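The arm on bench 2: your questions

I'm Dilruba Dissanayake and I look after the teardown benches at Varela. You've all been asking, so let's go!
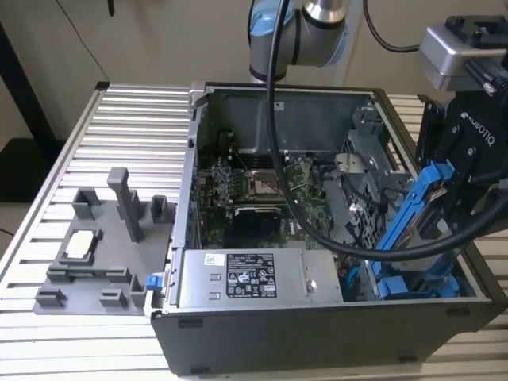
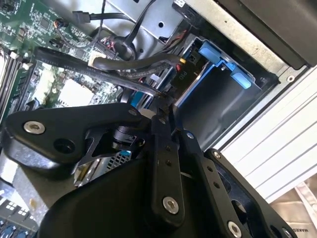
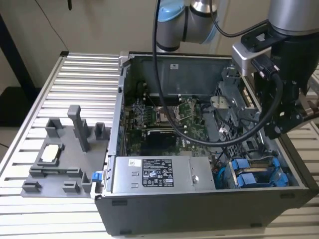
Bench 2, with a desktop tower open on its side.

Is it taking my job?
No. All 21 of us stay on the roster – I've asked twice.

So what changes for me?
Less time bent over cases, more time sorting and testing parts. Training starts in November.

Can I say no?
Yep, just tell me and I'll keep you on the manual benches.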